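We use cookies to improve your visit. Accept all | Manage settings

3 min read

Who gets the easy jobs?

Every talk on automation at Dovent comes with the same promise. The arm takes the dull work, and the rest of us move up to something better. I have worked on the Clernmont site long enough to want to see the something better before I clap.

Take plating and sorting. Dull, yes. It is also where new starters learn the place, and where anyone with a bad back gets put for a month. Hand it to a machine and those people don't move up. They go on to the heavy end with everyone else – or they go home.

Then there is the minding. Under the Troso plan one person watches 3 arms for a whole shift and steps in when one of them stops. I have done it. It is lonelier than packing, and it pays the same.
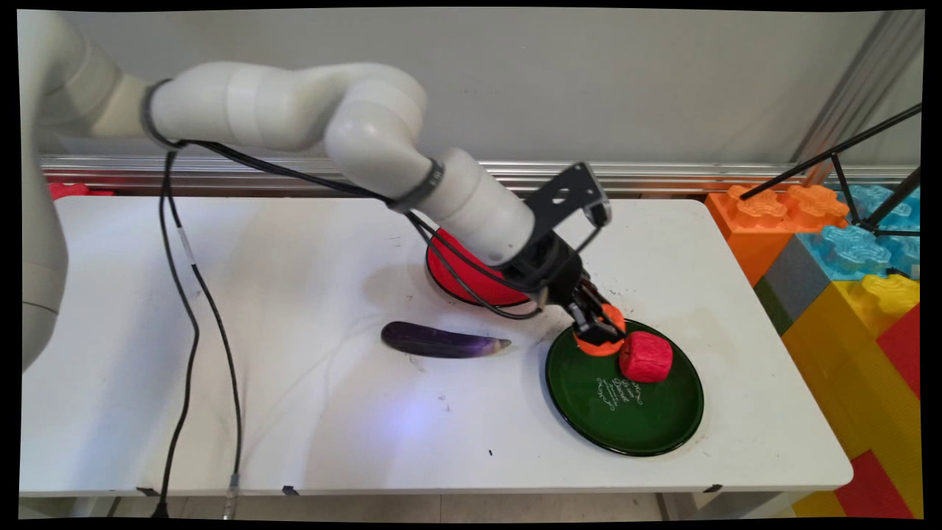

Clernmont Site – Kitchen Methods Team

An orange thing held over a green plate, and an eggplant still on the table. I don't doubt the engineering. I doubt the sums, which count the hours saved and leave out the hours spent standing by.

Put the new jobs in writing, with the pay next to them. Then ask us again.

Comments (3)

packer35: Same at Kennedy. The "better" job was mopping.

nightshift_13: My wrists don't miss sorting, sorry.

Old Hand: Ask who trains the new starters now.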